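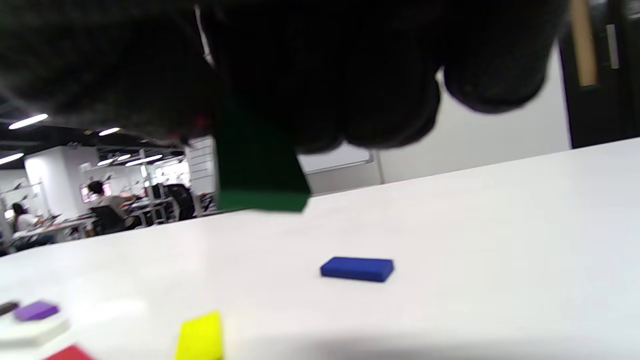
Urden Soft-Finger Hand Gripper, Kit 3

March
By Nour Nasrallah

The Urden is a hand-held two-finger gripper you build yourself. It has padded fingers with a black fabric cover and a camera mount behind them. You squeeze the trigger, the fingers close, and the camera records what the fingers see. The same finger set bolts onto the Hokell desktop arm with the adapter plate, so anything you work out by hand can be tried on the arm later.

Kit 3 is meant for a home bench or a shared workshop. A first build takes one evening if the printed parts are already cleaned up. The foam cores need to sit overnight after gluing.

What's in the kit

Two foam finger cores
Two fabric covers, plus one spare
Trigger handle and linkage, printed
Camera bracket (camera not included)
Bag of M3 screws and lock nuts
Adapter plate for the Hokell arm

You supply a 2.5 mm hex driver, contact glue and a sharp knife. The knife is for trimming the cores where they meet the linkage. Take off a little at a time. If the fingers touch at the root before they touch at the tips, trim again.

Fitting the covers

Pull the cover on from the tip and work the slack back toward the handle. Some bunching at the knuckle is normal and does no harm. Tuck the open end under the clamp ring before you tighten it. Earlier covers were glued on and had to be cut off to replace them. Kit 3 covers come off with 4 screws.

Covers wear at the lower edge first. Swap them when the foam shows through.

First grips

Start with plain painted blocks on a bare white table. They have flat sides and sharp edges, and the colors are easy to tell apart in the recording. Pick up one block, hold it for a count of 5, set it down. Then go on to placing blocks side by side in a row, which shows up any play in the linkage very quickly. If a block twists as you lower it, one finger is sitting ahead of the other. Loosen the pivot screw, line up the tips and tighten again.

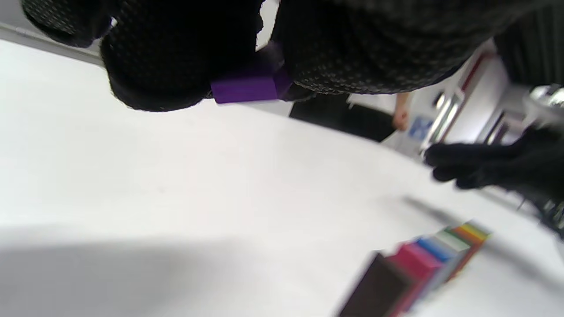 Ordering and spares

Kits ship from our Atville shop. Spare covers are sold in pairs, part number 101. Kit 2 owners can order the new clamp ring separately; it fits the old handle without changes.

Contact: Urden workshop desk, Atville
© Urden. All rights reserved.
Back to top

Related items
Samonte block set, painted
Hokell adapter plate, spare
Urden clamp ring for Kit 2
Foam cores, pair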